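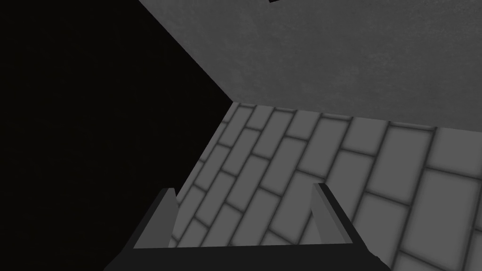 *Tiles, mottled grey and plain black meeting at a corner.*

**Ticket: Parton order form drops the last digit of the quantity**
**Opened by:** Radka Stojanovska, Surnatach Tile & Stone
**Status:** Resolved

Hello again, and thanks for being so patient with me on the phone this morning! I promised I'd put it all in writing, so I've made a cup of tea and will do my best.

When a customer types 2,000 tiles into the Parton form and hits Review, the confirmation shows 200. Smaller orders are fine (I tried 6 and then 20, both came through properly). The price follows the wrong number too, so poor Benítez Kitchens thought they'd got the bargain of the year.

**What I've tried**

- Signed out and back in, then cleared the browser cache
- Same order on my phone: same result
- Typed 2000 without the comma: correct on the review page, and correct in the email

**Reply from Gritedo support, 4 pm**

Hi Radka, lovely clear notes, thank you. The quantity box only accepts 4 characters, and it was counting the comma as one of them. We've lengthened the box and it now strips commas before saving. Could you please run the big order once more?

**Radka, a bit later**

Done, and it's showing 2,000 with the comma and without. I've rung Benítez to apologise and sent them a corrected confirmation. Happy for you to close it.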